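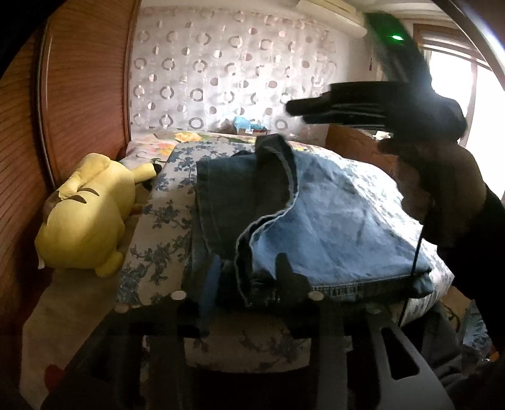 Apr 19, 2018 – Denim folding, bedroom

Jeans worked on the bed, over the leafy print cover. Washed blue denim, heavy seam along the leg. The thick seam resists a flat crease, so the fold line goes beside it and never across. Target width for the Wikska shelf is 146 mm per stack of 3.

Cuffs are the awkward part. Where the denim turns back on itself it makes a ridge, and the layer above won't sit level.
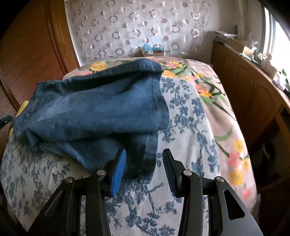
Flattening by hand from the hem upward is the current method. S. Arrieta prefers thirds; I still favour halves, then a quarter turn. Shelf liner is nearly 80 cm long, grey in colour, and needs trimming before anything goes on it.

To do: ask Ludivine for the Palacios dividers. Winter trousers stay out until September.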